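Hand-held gripper demonstration

Hand-held gripper demonstration is a method of teaching robots to handle objects without using a robot during the teaching. A person holds one gripper in each hand and does the task directly. The recorded movements are later used to train a control policy for a robot arm with similar fingers.

The method is related to teleoperation, but the person feels the contact forces in the hands – this usually makes the work faster. In the Drutetti collection, recorded at Satstead and completed in July, 1477 demonstrations were kept after checking. Each task was done on a table with small household objects, and 420 of the demonstrations include a brush.

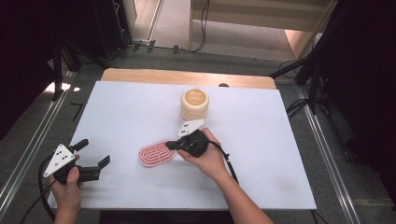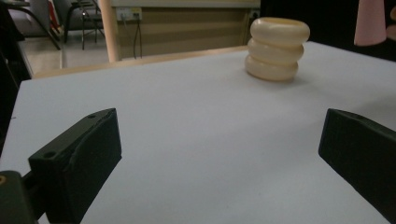

Two-handed work with a brush, and a gripper with its fingers open near stacked rings.

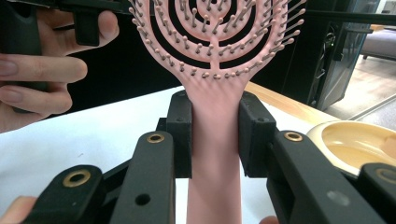 Kahsay has objected that the person doing the demonstration can move the wrist in ways which many robot arms cannot follow, and that such recordings should be removed before training and not corrected after it. The Helley group keeps them, but gives them a lower weight.

A second open question is the thin handle. Policies trained on 2 handle shapes did not transfer well to a third one – the fingers closed too early or at a wrong angle.

See also: Imitation learning; Parallel gripper; Teleoperation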